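Toltley Footpath and Stile Project
Progress report to the Lavuvano Fund
July 7, 2023

Where we are

The grant agreement asks for a report at the halfway point, and by the calendar this is the halfway point. By the state of the path it is a bit earlier than that. Of the nine stiles and gates between the Toltley road and the Sisay millpond, six are finished, in the sense that a reasonable person can get through them without swearing. The other three are in various stages of argument.

The path itself is open from the road to the second meadow. Past that it is open to anyone with tall boots and a forgiving nature.

What got done

We started at the road end, which had the worst stile and the most complaints. The old one had a top step that tipped forward under any weight at all, so that walkers arrived in the field sooner than they meant to. It has been replaced with a plain kissing gate. Two letters have come in saying the gate lacks character. The stile had plenty of character and we are keeping it in the barn at Tivier, where it can have it in private.

The second and third crossings were simple repairs: new treads, new posts on the uphill side, and handholds at a height suited to human beings. The fourth needed a new gate and a good deal of digging, thanks to a spring that appears on no map we own. We have put in a stone drain. It has worked through one wet spell, and we'd like to see it handle a winter before we say anything boastful.

Five and six were done together in May, when the ground was dry enough to get the trailer in. They came in under budget. We mention this early in the report because the next section is less cheerful.
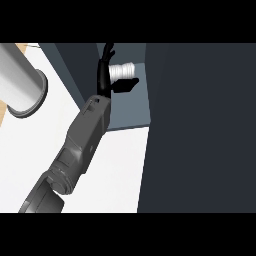 The footbridge below the second meadow has been our main expense and our main source of paperwork. The original plan was to replace the deck and leave the beams alone. Once the deck was up, the beams turned out to be soft enough to take a thumb. We bought new ones, and then learned that new beams count as a new bridge, and that a new bridge needs a permit, a drawing, and a site visit. The drawing has been accepted. The site visit has been scheduled, moved, and scheduled again. Meanwhile the beams are under a tarp in the Tivier barn, next to the stile with the character.

Until the permit comes through, walkers are sent along the lane. The detour adds some distance and a view of the back of a fertilizer shed. Signs are up at both ends, and most of them are still pointing the right way.

Money

Spending to date is within the grant, with the bridge line over and the gate line under by enough to cover it. The full ledger is attached. Two items may need a word of explanation.

The first is gravel. We ordered twice, the first load having been tipped in the wrong field. The owner of that field has been very nice about it and now has an excellent gateway. The supplier split the cost of the second load with us after a long phone call.

The second is the line marked "goat." A goat got at the survey stakes above the millpond and ate the flagging tape off all of them, and the section had to be marked out again. The charge is for the new tape and a half day of the surveyor's time. We have not sought to recover it from the goat.

We are also asking to move $100 from printing to hardware. The printed trail guide can wait until there is a trail to guide people along, and the gate latches cost more than we were quoted.

What is left

Stile seven sits on a boundary that two neighbors each believe belongs to the other. Neither objects to a new stile. Neither will sign for it either. We have written to both with the same letter and hope they don't compare them and find something to disagree about.

Stile eight is waiting on timber, which has been cut and is seasoning. Nine, at the millpond, only needs the gate hung, but the gate has to come in over the bridge – see above.

If the permit arrives on the new schedule, we expect to have the bridge done before the leaves are down and the last gates soon after. If it doesn't, we will ask for an extension in writing, on the proper form. We have already found the proper form. It asks for a map, and we are sending the one without the spring on it until somebody redraws it.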